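천에 그림은 어떻게 찍힐까?

식탁보나 커튼에는 꽃, 줄무늬, 때로는 유명한 화가의 그림까지 들어 있습니다. 이런 무늬는 크게 두 가지 방법으로 만듭니다. 하나는 색이 다른 실을 엮어 무늬를 짜는 방법이고, 다른 하나는 다 짠 천 위에 색을 찍는 방법입니다. 뒤의 것을 날염이라고 합니다.

날염의 가장 오래된 방식은 도장과 같습니다. 나무판에 무늬를 새기고 염료를 묻혀 천에 누릅니다. 색이 3가지면 판도 3개가 필요합니다. 판의 위치가 조금만 어긋나도 무늬의 테두리가 번진 것처럼 보입니다.

그다음에 널리 쓰인 것은 스크린 날염입니다. 고운 그물망에서 색이 지나갈 부분만 열어 두고 나머지는 막습니다. 망 위에 걸쭉한 염료를 붓고 고무 주걱으로 밀면 열린 구멍으로만 색이 내려갑니다. 이 방식도 색마다 망을 따로 만듭니다.

붓 자국이 많은 유화는 색의 수가 너무 많아서 판이나 망으로 옮기기 어렵습니다. 이럴 때는 디지털 날염을 씁니다. 원래 그림을 컴퓨터 파일로 바꾼 다음, 프린터가 아주 작은 잉크 방울을 천에 뿌립니다. 파랑, 빨강, 노랑, 검정 방울이 촘촘히 섞이면 사람의 눈에는 수많은 색으로 보입니다.

천 인쇄 공방 트루라(Trurar)의 티치아나 팔룸보 씨는 식탁보용 파일을 1인치에 점 200개가 들어가도록 준비합니다. 점이 이보다 적으면 가까이에서 볼 때 그림이 거칠어집니다.

찍은 뒤에는 색을 고정해야 합니다. 염료의 종류에 따라 뜨거운 김을 쐬거나 열로 누릅니다. 고정하지 않은 색은 세탁할 때 물에 빠져나옵니다.

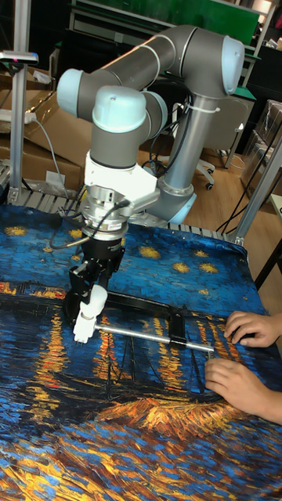 반 고흐의 별이 빛나는 강 그림을 인쇄한 천. 탁자 앞쪽으로 늘어져 있다.

집에서 확인하는 방법도 있습니다. 무늬 있는 천을 뒤집어 보세요. 뒷면의 색이 앞면보다 훨씬 흐리면 날염한 천일 가능성이 높습니다. 뒷면에도 실의 색으로 된 무늬가 보이면 짜서 만든 천일 수 있습니다.

낱말 풀이
날염: 천에 무늬를 찍어 물들이는 일
염료: 실이나 천에 색을 들이는 물질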